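The Kitchen Rulebook

Before a household robot made by Leralon is allowed near a real dinner plate, it has to get through a binder. It's a fat blue binder with a cracked spine, and it lives on a windowsill at the company's office in Clindwood, next to a geranium that could use some water. Inside are 200 rules for how a machine ought to behave around a sink, and if you have an afternoon to spare (I had two, as things worked out) Murray Hinds will take you through every one of them with real affection.

"People expect it to be all about emergency stops," Hinds told me, hunting for his glasses. "Those are in there. But most of it is manners, the things your grandmother would have told you."

Rule 15 is his favorite. A hand that isn't working keeps clear of the basin. It came out of a long argument over whether a resting gripper should wait above the sink, where it's close to the next job, or off to one side, where a person can lean in and rinse a cup without bumping knuckles with it. The argument went on through most of February, and the side won. 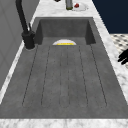

The rules are tried out in simulation first, in a make-believe kitchen with marble counters and navy cabinets that is a good deal nicer than mine. Every rule gets its own set of trials, and each trial is read by two people who aren't allowed to compare notes until they've both signed off. Erick Okoth, who wrote that part of the procedure, used to inspect elevators, and he brought along an elevator inspector's fondness for signatures. When two readers disagree, the rule goes back to whoever wrote it, on the theory that a sentence two sensible people read in different ways wasn't finished.

I asked him how often that happens. He laughed and opened the binder to a page so thick with correction tape that it crackled. It was the page on plates. The first draft said a plate should be "handled with care," and you can imagine how far that got! The current version runs to five paragraphs and says which part of the plate may be touched, how far it may be tilted while being lifted, and what the hand should do if something is lying against it. 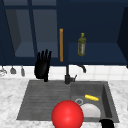 Words by Paora Quinlan
Home & Workshop section

Clutter has a chapter to itself, and it's the one I'd hand to anybody thinking of buying one of these machines. Real sinks are full of things that don't belong there. A corn cob, say, or a child's ball that has wandered in from the yard. The chapter asks the robot to sort what it sees into things it knows how to move, things it should leave alone and things it ought to ask about, and that last group is meant to be generous. Ernő Pálfi, who looks after the trials, would gladly put up with a machine that asks one question too many if it saves him a broken dish, and having raised two teenagers I can see his point.

There are rules about two hands as well. When both are near the sink, only one may reach below the rim at a time unless they're carrying the same object between them. Faucets are treated as fixed obstacles, tall spout and lever both, and the lever may be moved only when water is part of the task.

Leralon has shared the binder with Figueroa, a smaller outfit down the road, and a joint edition is in the works. Pálfi's log of trials stood at entry 2559 the day I visited. The newest one concerned a ladle, and he and Hinds were still discussing it, very politely, when I went out to find my car.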